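Vada 제본학교 소개

홈
학교 소개
수업 안내
수선 의뢰
자료실
오시는 길

Vada는 손으로 책을 묶는 방법을 가르치는 작은 학교입니다. 학교는 Trisberg의 옛 시장 길에 있고, 수업은 일 년 내내 있습니다. 이 페이지는 한국어를 쓰시는 학생과 의뢰인을 위하여 제가 직접 썼습니다. 저는 이 학교를 처음 연 사람이고, 한국어는 어른이 된 다음에 배웠습니다. 표현이 조금 딱딱한 곳이 있으면 너그럽게 읽어 주시기 바랍니다. 틀린 말을 발견하시면 편지로 알려 주셔도 좋습니다. 지난번에는 한 학생이 '책등'과 '책배'를 제가 바꾸어 썼다고 알려 주어서 부끄러웠고, 그날 바로 고쳤습니다.

학교의 시작

저는 본래 도서관에서 일했습니다. 대출대 뒤의 방에 망가진 책을 모아 두는 선반이 있었는데, 그 선반은 제가 들어갔을 때 이미 가득했습니다. 표지가 떨어진 사전, 실이 끊어진 악보, 물을 먹어서 두 배로 두꺼워진 식물도감 같은 책들입니다. 예산이 없는 해에는 이 책들을 버렸습니다. 저는 버리는 일을 맡은 사람이었고, 그 일이 싫어서 저녁에 제본을 배우기 시작했습니다.

저를 가르친 곳은 Charpentier라는 이름의 공방입니다. 가족이 하는 공방이고, 주로 교회의 성가집과 관청의 장부를 묶었습니다. 설명은 아주 적었습니다. 첫 겨울에 저는 종이를 접는 일만 했습니다. 접고, 뼈칼로 누르고, 다시 펴서 보고, 비뚤면 처음부터 다시 접습니다. 그때는 답답했지만 지금 저도 학생들에게 접기를 먼저 시킵니다. 기간은 한 계절보다 훨씬 짧습니다.

공방이 문을 닫을 때 재단기와 나무 압착기를 저에게 넘겨주었습니다. 둘 곳이 없어서 방을 빌렸고, 방의 값을 내야 해서 학생을 받았습니다. 학교의 시작은 이렇게 조금 거꾸로 되었습니다. 처음의 수업은 화요일 저녁에 하나만 있었고, 같은 수업이 아직도 화요일 저녁에 있습니다.

이름에 대하여

Vada의 뜻을 묻는 분이 많습니다. 한국 학생들은 거의 모두 '바다'에서 왔느냐고 물어봅니다. 그렇게 생각해 주시면 기쁘지만, 이 이름은 건물의 옛 간판에 남아 있던 글자입니다. 전에 무슨 가게였는지 이웃에게 물어도 대답이 서로 달랐습니다. 어떤 분은 단추를 팔았다고 하시고, 어떤 분은 여행 가방이라고 하십니다. 글자의 모양이 마음에 들어서 간판을 떼지 않고 그대로 두었습니다.

무엇을 가르치는가

기초반에서는 접기, 구멍 뚫기, 실로 묶기, 표지 붙이기를 배웁니다. 첫 책은 풀을 쓰지 않는 얇은 공책입니다. 바늘과 실만 있으면 집에서도 다시 만들 수 있습니다. 두 번째 책부터 딱딱한 표지를 쓰고, 이때부터 종이의 결을 아는 것이 중요합니다. 결을 반대로 놓고 풀을 바르면 표지가 휘어집니다. 말로만 들으면 잊기 쉽기 때문에 우리는 모든 학생에게 한 번은 일부러 반대로 붙이게 합니다. 휘어진 표지는 가져가셔도 되고 학교에 두고 가셔도 됩니다. 창고에 그런 표지가 한 상자 있습니다.

중급반에서는 등을 둥글게 만드는 법, 꽃천을 손으로 엮는 법, 천과 가죽을 다루는 법을 배웁니다. 가죽은 얇게 깎는 일이 가장 어렵습니다. 칼이 잘 들어야 하므로 수업의 처음 두 번은 칼을 가는 시간입니다. 가죽을 원하지 않는 학생은 천과 종이만으로 같은 과정을 할 수 있습니다.

수선반은 중급반을 마친 분만 들어올 수 있습니다. 남의 책을 만지는 일이기 때문입니다. 이 반에서는 새것처럼 만드는 법을 가르치지 않습니다. 찢어진 곳을 얇은 닥종이로 잇고, 떨어진 표지를 본래의 자리에 다시 달고, 무엇을 했는지 종이에 적어서 책과 함께 돌려드립니다. 나중에 다른 사람이 우리의 일을 풀 수 있어야 합니다. 그래서 물로 다시 녹는 풀을 쓰고, 셀로판테이프는 학교 안에 두지 않습니다.

어린이 수업은 방학에만 엽니다. 칼은 선생이 쓰고 어린이는 바늘을 씁니다. 여섯 살 어린이도 구멍 세 개짜리 공책은 끝까지 묶을 수 있습니다. 단, 실에 침을 바르지 말라고 부탁하는 일은 우리가 포기했습니다.

재료와 도구

실은 아마실을 쓰고 밀랍을 조금 먹입니다. 학교에서 나누어 드리는 면지와 책등 안감은 Lindix라는 작은 제지소에서 옵니다. 이 제지소는 색을 자주 바꾸기 때문에 지난해와 같은 파란색을 약속드릴 수 없습니다. 같은 색으로 여러 권을 만들고 싶은 분은 처음에 종이를 넉넉히 사 두시는 것이 좋습니다.

한국의 한지도 씁니다. 처음에는 어떤 학생이 선물로 가져온 몇 장이 전부였는데, 써 보니 수선에 아주 좋았습니다. 얇지만 질기고, 찢은 가장자리의 섬유가 길어서 붙인 자리가 부드럽게 이어집니다. 지금은 정기적으로 주문합니다. 한지를 부르는 여러 이름과 두께의 차이를 아직 공부하는 중이므로, 이 부분을 잘 아시는 분의 말씀을 듣고 싶습니다.

Charpentier에서 온 나무 압착기는 여전히 매일 씁니다. 나사에 기름 대신 초를 바릅니다. 습한 날에는 돌리는 데 힘이 들어서 두 사람이 같이 돌리기도 합니다. 재단기는 무겁고 위험한 도구이므로 선생이 옆에 있을 때만 쓰실 수 있습니다. 오래 다닌 학생도 이 규칙은 같습니다.

수선 의뢰

수업이 없는 시간에 우리는 의뢰받은 책을 고칩니다. 장부를 보면 문을 연 뒤로 지금까지 2,748권이 들어왔습니다. 그중 976권은 학교와 마을 도서관의 책이고, 나머지는 개인의 책입니다. 개인의 책 중에는 요리책이 제일 많습니다. 요리책은 얼룩이 많지만 우리는 얼룩을 지우지 않습니다. 어느 쪽을 자주 보았는지 알 수 있는 표시이고, 대부분의 의뢰인도 남겨 두기를 원하십니다.

값은 책을 보고 나서 말씀드립니다. 그림만 받고 값을 정하면 나중에 틀리는 경우가 많습니다. 먼저 연필로 쓴 견적서를 드리고, 동의하시면 그때 일을 시작합니다. 책값보다 수선값이 더 비쌀 때가 자주 있습니다. 그럴 때는 그렇다고 말씀드리고, 새 책을 사시는 것이 나은지 함께 생각합니다. 그래도 고치겠다고 하시는 분이 많습니다.

곰팡이가 핀 책은 비닐봉지에 넣어서 닫은 채로 가져와 주십시오. 다른 책에 옮을 수 있으므로 접수하는 자리가 다릅니다. 젖은 책은 펴려고 하지 마시고 그대로 빨리 전화해 주십시오. 드라이어로 말리는 것은 좋지 않습니다.

우리가 받지 않는 일도 있습니다. 비싸게 팔기 위하여 오래된 책처럼 보이게 하는 일, 도서관의 도장을 지우는 일, 두 책의 종이를 섞어서 한 권으로 만드는 일은 하지 않습니다.

자료실

학교의 자료실에는 제본에 대한 책과 견본이 거의 400점 있습니다. 절반쯤은 우리가 샀고, 나머지는 그만두는 공방에서 받았습니다. 견본은 만져 보셔야 의미가 있으므로 유리 안에 넣지 않았습니다. 손을 씻고 잘 말린 뒤에 보시면 됩니다. 장갑은 드리지 않습니다. 장갑을 끼면 손끝의 느낌이 줄어서 종이를 찢기 쉽습니다.

자료실은 학생이 아니어도 쓸 수 있습니다. 다만 자리가 좁아서 오시기 전에 연락을 부탁드립니다. 한국어로 된 제본 책은 아직 적습니다. 오침안정법에 대한 책이 두 권 있고, 한국에서 온 학생들이 만든 견본이 있습니다. 다섯 개의 구멍으로 묶는 이 방법은 기초반에서도 원하시는 분께 보여 드립니다. 제가 빨간 실을 고르는 법을 배운 것도 이 견본들 덕분입니다.

수업의 언어

수업은 기본으로 이 지역의 말로 합니다. 그러나 제본은 손을 보면서 배우는 일이라서 말이 모자라도 큰 문제가 되지 않았습니다. 도구의 이름을 네 언어로 적은 종이를 첫날에 드립니다. 한국어 칸은 학생들이 여러 번 고쳐 주었습니다. '뼈칼'이 맞는지 '본폴더'가 맞는지 의견이 나뉘어서 둘 다 적었습니다.

등록과 비용

기초반은 3월과 9월에 시작합니다. 한 반은 여덟 명까지 받습니다. 책상을 더 놓을 수는 있지만, 선생이 모든 손을 볼 수 없게 됩니다. 등록하실 때 예약금 200유로를 내시고, 나머지는 수업이 시작된 뒤에 나누어 내실 수 있습니다. 재료는 수업료에 들어 있고, 바늘과 뼈칼은 과정이 끝나면 가져가십니다. 가죽은 따로 계산합니다.

사정이 생겨서 못 오시게 되면 다음 반으로 옮겨 드립니다. 한 번 빠진 수업은 다른 요일의 같은 수업에서 보충할 수 있습니다. 두 번 계속 빠지시면 책이 서로 맞지 않게 되므로 미리 상담해 주십시오.

12월에는 학생들의 책을 모아서 학교 안에서 작은 전시를 합니다. 입장료는 없고, 팔지도 않습니다. 다 만들지 못한 책도 놓습니다. 실이 아직 달려 있는 책을 보고 싶어서 오시는 분도 계십니다.

오시는 길

Trisberg 역에서 내리셔서 강 쪽으로 걸으시면 옛 시장 길이 나옵니다. 간판의 글자가 작기 때문에 그 옆의 빵집을 찾으시는 편이 쉽습니다. 입구에 계단이 세 칸 있습니다. 계단이 어려우신 분은 마당 쪽 문을 열어 드리니 벨을 눌러 주십시오. 자전거는 마당에 세우시면 되고, 자동차를 둘 곳은 없습니다. 편지는 한국어로 쓰셔도 됩니다. 답장은 제가 사전을 보면서 쓰므로 며칠 기다려 주시기 바랍니다.
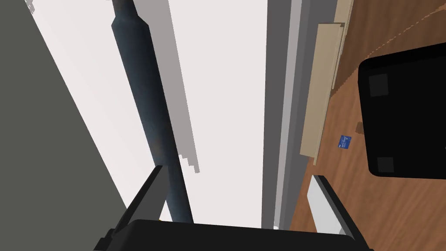 나무 바닥과 짙은 회색 벽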